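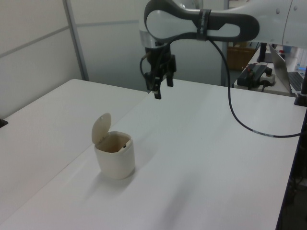
Treloar has put its second test cell back into service after replacing the cable run on the arm, the company said in February. The cell had been down for 33 hours.

Cables caused most of the stoppages on the cell over the winter, according to Uyên Thân, who looks after the equipment at the Edberg site. The gripper lead had been rubbing at the wrist whenever the arm turned far to one side, and the signal dropped out without warning.

"It would run fine all morning and then lose the gripper in the middle of a cycle," Thân said. "We changed the connector twice before we looked hard at the cable."

The new lead leaves more slack at the wrist and is held to the upper link with a strap. Thân said the strap is checked at the start of each shift and moved if the cable pulls tight at full reach. The gripper fingers are checked at the same time, first open and then closed, with the arm stopped.

The cell is used for small handling jobs on a tabletop, among them work with lidded bins. Its two tables were also pushed back together and leveled during the repair. Staff found that the seam had opened by 7 millimeters, enough to throw off positions taught on the far side. Those positions have been taught again.

Before the cell was released, it ran 700 cycles at 80 percent speed with no lost signals. Full speed will be allowed after the next inspection, Thân said.

Treloar plans the same cable change on its first cell, which runs the Tistine program and has an older gripper. Parts have been ordered from Torneck. That cell will stay in use until they arrive, with an extra cable check at midday.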